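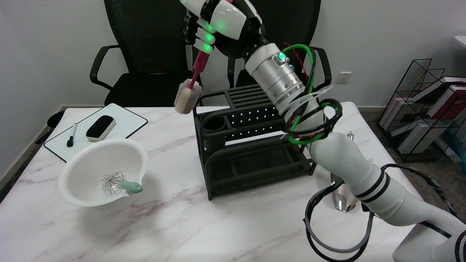
Section 4. Starting a Shift at a Shared Kitchenware Station

This section applies to all staff at Tesbridge sites where a Clodari arm handles and puts away kitchen tools. Staff who previously did this handling by hand are now assigned as station attendants. Attendants prepare the table, start the task, and decide when it must stop.

4.1 Before starting

1. Confirm that the attendant on duty has signed the station log.
2. Place the rack at the center of the table.
3. Set bowls and hand tools within the arm's reach. Keep brush handles clear of other items.
4. Write the task number on the whiteboard.
5. Check that cables hang freely and do not rest on the table.

CAUTION: Do not reach across the table while the arm is holding a tool. Press Pause and wait 2 seconds after movement ends.

4.2 Running the task

1. Select the task on the panel and press Start.
2. Remain at the station for the first 30 cycles.
3. If a tool is dropped, press Pause, return the tool to its starting place, and press Resume.
4. If the panel shows code 121, stop the task and notify the shift lead.

NOTE: Attendants are not rated on the speed of the arm. A pause made for safety does not require approval.

4.3 Change of duties

Service is due every 500 hours and is performed by Bodin technicians only. Questions about reassignment or training hours should be sent to Apolline Lacroix, Workplace Transition Office.

3 comments | 12 shares

Related sections
Section 3. Panel Sign-In
Section 5. End-of-Shift Cleaning
Zoltitz Rack Fitting Guide

© Tesbridge. Contact us | Back to top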